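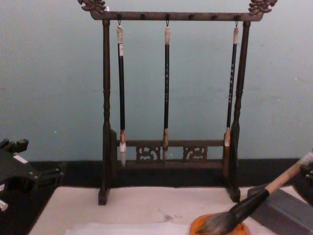 À quoi sert encore un avis de décès ? À raconter quelqu'un, et je trouve cela magnifique !

Depuis janvier, je lis chaque matin ceux du Courrier de Praltum, avec mon café, et j'y apprends plus sur ma ville que dans tout le reste du journal. Un ajusteur resté plus de 50 ans chez Sarantis, une grand-mère qui élevait 9 ruches derrière la gare – et dont le miel, précise la famille, « n'a jamais été vendu, seulement donné ». Quelle phrase !

Alors j'enrage un peu devant les formulaires de Manum, où l'on coche deux cases et où le texte s'écrit tout seul : « parti trop tôt », « entouré des siens ». C'est pratique, je le sais bien, quand on a la tête ailleurs. Mais prenez une soirée, appelez les cousins, retrouvez le nom du chien, le bal de Getura, la marque de la première voiture. Cinq lignes suffisent, pourvu qu'elles ne puissent parler de personne d'autre. Et si le journal facture à la ligne, payez-en une de plus pour le chien.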